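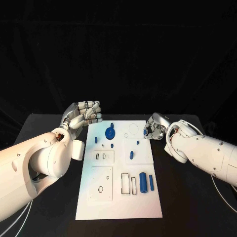 Before you start any board session with the two-arm Juva, please set aside a few quiet minutes to go through this section from top to bottom, even if you have run the station many times before. Most of the trouble reports that reach our desk come from good, careful people who skipped a step they knew by heart, and we have all done it ourselves! The rules apply whenever both arms are working over the same board, with one hand above the upper-left corner and the other reaching down toward the upper right, and they matter most with small parts like the blue pegs, where the fingers have to come very close to the surface. If you are running one arm alone, you may skip steps 5 and 6, but everything else still holds.

## 4. Working safely and tidily at the board

### 4.1 Getting the table ready

1. Put the robot in Hold and wait for the status line to read HOLD on both sides. One side nearly always gets there a moment ahead of the other, so do wait for the pair.

2. Lay the board flat on the table with its lower edge toward the operator's side. Press lightly on each corner in turn. If it rocks, lift it, wipe underneath, and try again. Please don't fold up paper to level it, tempting as that is.

3. Set out the parts for the task you have chosen, following the layout sheet in Appendix C. Pegs that begin upright should stand straight on their own. Cylinders that begin on their side should be still before you let go of them, and if one wants to roll, turn the board a little until it settles and then line the board up again.

4. Follow every cable from the table to the floor with your hand. A cable may lie in a loose curve on the table, and we rather like a bit of slack there, but it must stay out from under the board and away from any place a forearm will pass on its way down.

> **Note:** Extra parts belong in the drawer. A spare peg left beside the board will sooner or later be nudged under it, and then you will be back at step 2 wondering why the corner rocks.

### 4.2 Sharing the space between two arms

5. Decide which arm has the board first and write it on the session card. In Juva practice, the arm that moves first is called the lead, and the other one waits. It is perfectly fine to swap roles between tasks, as long as the card is changed before the robot is.

6. Keep the waiting hand closed in a loose fist and raised clear of the parts. Closed fingers are much less likely to catch on a plate or knock over a peg if the arm has to back away in a hurry.

7. Run the first pass at the slow setting and watch it all the way through with your hand near the stop button. If you look away, even to answer a colleague, start the pass again. This sounds fussy, and Conceição Rocha, who wrote the original rule, is the first to say so, but she has never agreed to take it out.

8. If a part is dropped, press Hold before you reach for it. Wait for both status lines, exactly as in step 1, and then pick it up.

> **CAUTION:** Never take a part out of a closed hand by pulling. Use the Release command and keep your own fingers beside the part, well away from the joints. The gaps between finger segments are small and they close quickly.

> **CAUTION:** Some openings in the arm shells leave wiring within reach. Do not push tools, pens, or fingers into them, and do not tuck a wire back in yourself while the arm is powered. Shut down fully and follow Section 7.

### 4.3 Stopping for the day, or just for lunch

9. Bring both arms to the rest position, one after the other, starting with whichever is farther from the board.

10. Open both hands and look at the fingertips. Small pegs are easily forgotten there. Put anything you find back in its place on the layout sheet.

11. Fill in the session card: the task, the lead arm, the cycle reading from the service screen, and anything that felt odd, however minor. A line such as "right wrist a touch slow near the top of the board" is more useful to us than you might think. The reading should be copied exactly, so write 1,895 and leave the rounding to us.

12. Sign the card and have the next operator sign below you before they clear Hold. When you are working alone, sign once and leave the second line blank.

### 4.4 When to call for an inspection

Fingers and wrist brackets are looked over at a cycle reading of 987 and again at 2,474, and after that on the schedule in Section 9. You should also ask for an inspection, whatever the reading says, after any contact between the two arms, after any hard contact with the table, or if a finger does not close the way it did in the morning.

Send the request to Baltasar Escobar with a copy of the session card. Until he or Afonso Paiva has signed it off, the station stays in Hold and the red tag stays on the stop button. We know this can be a nuisance when a run is nearly finished, and we do try to get to you the same afternoon.

> **Note:** Cards printed before June have no space for the lead arm. You may use them up, but please write the lead arm in the top margin where it can be read easily.

Continue to Section 5 for changing boards and storing loose parts.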